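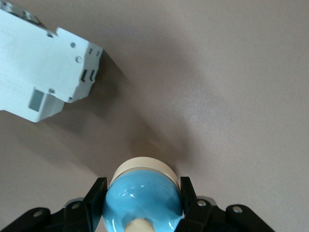

Celebrity Couples and the Gossip Page: My Media Studies Project
September 20, 2018

So for my project I picked something I already waste loads of time on, which is reading about famous couples (my mum says I've been revising for this since I was eleven). I wanted to find out how a showbiz page writes about a marriage when there's no real news to report.

I needed a couple to follow and went for Jozefína Zelenák and Svatopluk Pešek, who play the feuding vets in the soap Clistberg. They got married last December in Krajčí and they've hardly been out of the gossip column on Tidumero ever since. I read 60 stories about them, printed them all out and went at them with highlighters. My bedroom floor was a state!

First surprise: only 13 of the stories had a fresh quote from either of them. The rest were built out of Instagram captions, old interviews and "a source close to the couple". I started putting a pink S next to every source and ran out of pink.

The bit I enjoyed most was the honeymoon. They put it off when Svatopluk had to go straight back to filming, and he mentioned this in one radio chat, quite cheerfully. Within days it was "heartbreak", then "crisis talks", then Jozefína was "putting on a brave face" at the launch of Jernis, her perfume. She was smiling in every photo I found, so I've no idea which face they meant.

I also noticed she gets asked about babies and he gets asked about work. I only found 2 stories where it went the other way round, and one of those was a joke quiz. I'd like to have done more on this, but my word limit was already groaning.

Things I'd change: I only used one website, and I chose the stories myself by scrolling back, so I probably picked the juicier headlines without meaning to. My teacher also pointed out I should have decided what counted as a "fresh quote" before I began, and I had to go back and redo the first pile.

I still read the column, by the way. They've finally booked the honeymoon, according to a source.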